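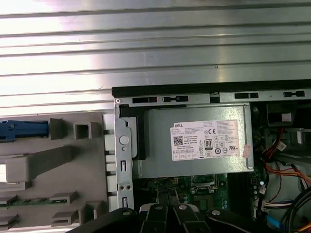

Chapter 7
The Second Life of Office Equipment

Learning Objectives
After reading this chapter, students should be able to:
Distinguish among reuse, refurbishment, parts recovery, and material recycling.
Explain how the age of a product affects the choice among these routes.
Describe the records an organization must keep when it disposes of equipment.
Evaluate the costs of a disposal policy from the point of view of the owner, the contractor, and the public.

7.1 Opening Case: The Alstead District

In the spring, the Alstead school district closed two administrative buildings and moved their staff into a third. The move left the district with 2352 items of surplus property, among them desks, filing cabinets, telephones, printers, and 503 desktop computers. The facilities director, Marisol Betancur, had been given until the end of May to clear both buildings.

The district had no written disposal policy. In earlier years, unwanted equipment had been stored in a basement until space ran out and then sent to the county landfill under a general waste contract. State rules no longer allowed this for most electronic goods. Betancur requested bids from three firms and received two. The first, from Prukow, offered to collect everything at a flat fee and to shred the electronic items for metal. The second, from Menon, proposed a slower process in which each item would be inspected and assigned to one of four routes before any fee was settled.

The district chose the second bid by a narrow vote.
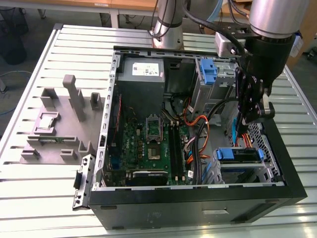

Inspection took longer than the bid had promised. Many computers could be resold only after their storage had been erased and the erasure recorded against a serial number. Others were incomplete, and the value of an incomplete machine depends almost entirely on which parts remain. A power supply or a memory module in good order may find a buyer when the machine as a whole does not. At the end of the first stage, 271 computers had been approved for resale or donation, and the remainder were assigned to parts recovery or recycling.

Henk Leemans, who managed the contract for Menon, reported that labor was the largest single cost at every stage. His report recommended that the district keep purchase records by model in the future, so that similar machines could be inspected together. Betancur accepted the recommendation but noted that the district's purchasing office and its facilities office used separate inventory systems. The two lists disagreed on the location of 23 items, and the final payment was delayed while the differences were settled.

7.2 The Four Routes

Reuse means that a product passes to a new owner in its present condition. It requires the least labor and preserves the most value, but it depends on demand for the product as it stands.

Refurbishment means that a product is repaired, cleaned, or upgraded before it is passed on. The cost of the work must be recovered in the selling price or paid by a sponsor.
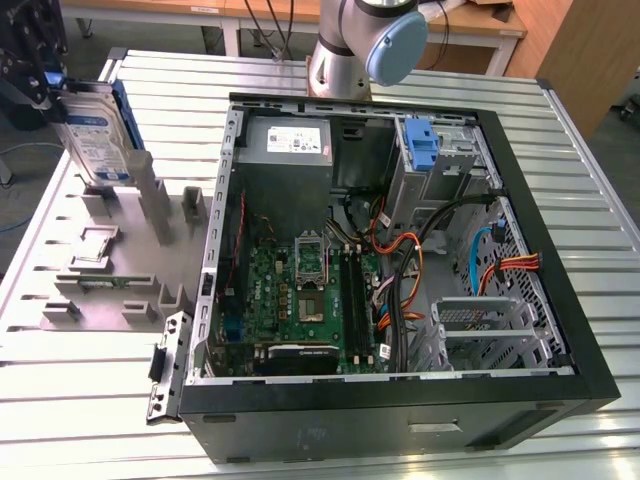
Parts recovery, sometimes called harvesting, means that usable components are removed and sold or stored. It is best suited to products built from standard parts, where a component taken from one unit will fit many others. Parts must be tested and labeled, and storage space must be paid for while they wait for a buyer.

Material recycling means that the product is broken down into metals, plastics, and glass. It recovers the least of the effort that went into making the product, and it is commonly treated as the last choice before landfill.

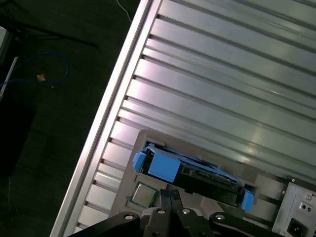

Figure 7.1 Drive caddy and ribbed metal surface.

These routes are often presented as a ranking, with reuse at the top. Joris Goossens and Marloes Hoekstra have argued that the ranking should be applied with care. An old appliance that uses a great deal of electricity may do more harm in a second home than it would as scrap. Section 7.4 returns to their argument and compares it with the position taken in the Arnside guidelines.

Key Terms
asset register
chain of custody
harvesting
residual value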